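Contract Drafting, handout for week 6
Instructor: Rosalinda Ambrosio
04/02/2002

Read chapter 4 before class. Bring your marked-up copy of the Lumbao lease.

## 1. Notice clauses

A notice clause says how one party must tell the other something that has legal effect: a default, a renewal, a change of address. Students tend to copy it from an old form and leave it alone. Most of the disputes we read this term start there.

Check four points in any notice clause:

- **Form.** Must it be in writing? Is fax good enough? E-mail?
- **Address.** Is there a named person, a job title, or only the company?
- **Timing.** Does notice count when sent, or when received?
- **Copies.** If a copy to counsel is required, is the notice bad without it?

### Problem: Larenetti and Gurkby

Larenetti supplies parts to Gurkby under a contract with a 100-day renewal window. Notice must be "in writing and delivered to the President." Efren Gatchalian, the purchasing manager at Gurkby, hands a signed letter to the receptionist at Larenetti on the last day. The President reads it two days later.

Was notice given in time? Argue both sides. Then rewrite the clause in no more than two sentences.

Hint: "delivered to" and "received by" are different words. Check whether the contract defines either one.

## 2. Cure periods

A cure period gives the party in default time to fix the problem before the other side can end the contract. State when it starts. "Within 30 days" means little if the reader has to guess 30 days from what.

Money defaults usually get a short period. Other defaults get a longer one, sometimes with an extension if the party has begun work and keeps at it. Watch for a default that cannot be cured at all, such as disclosure of a trade secret.

In the Siltitz form, a late payment under $1,000 never counts as a default. Shiela Lacson asked last week if ten small late payments add up. The form is silent. Draft a line that answers her.
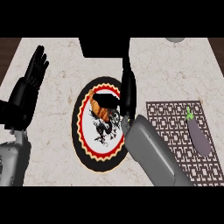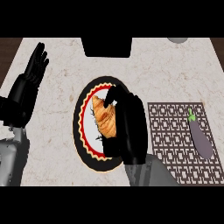
## 3. For next week

1. Finish the Larenetti rewrite. One page, double spaced.
2. Read pages 235 to the end of the chapter on waiver.
3. Trade drafts with your partner. Virgilio Ambrosio and Jhun Pangilinan will go first.

The final draft of the full agreement is due in June. Late papers lose a grade for each day.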